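Search the site
Enter keyword Go

Join the Drusteline Play Market: Stall Keepers and Sorters Wanted for April

Drusteline is opening its play market again this April, and we're looking for people to help run it! The market is a pretend grocery where kids shop, weigh, bag and haggle with toy produce, and last spring almost 200 families came through. It gets loud, it gets messy, and the vegetables end up everywhere by 4 p.m.

The vegetable shelf is the heart of the place, and it's where most of our new people start. Cabbages, cucumbers, carrots, tomatoes: everything has a bin, and the chili peppers tend to wander into all of them.

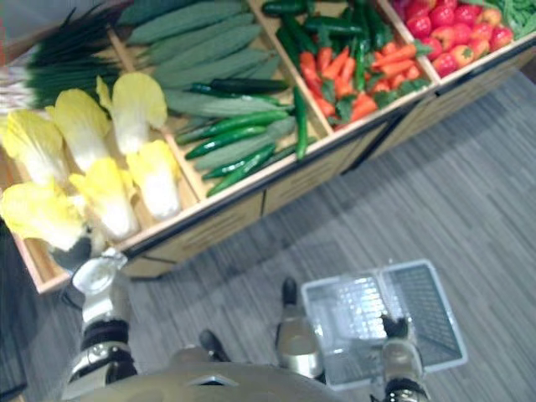
What you'd be doing

- Sorting the produce back into its compartments between sessions
- Playing shopkeeper (silly voices very welcome)
- Helping younger kids with the baskets and the scale

Shifts run 2 hours and we have 22 spots to fill. You need to be 16 or older and fine with kneeling on the floor. No experience needed, we'll show you the whole thing at a practice evening with snacks.

To sign up, stop by the front desk and ask for Ngozi Adeyemi, or leave a comment with the times you can do.

Comments (2)

marybeth_k: Did this last year and loved it. Can I have the late shift again?

Tomas: My daughter is 15, turning 16 in May. Any chance?

Contact | © Drusteline | Back to top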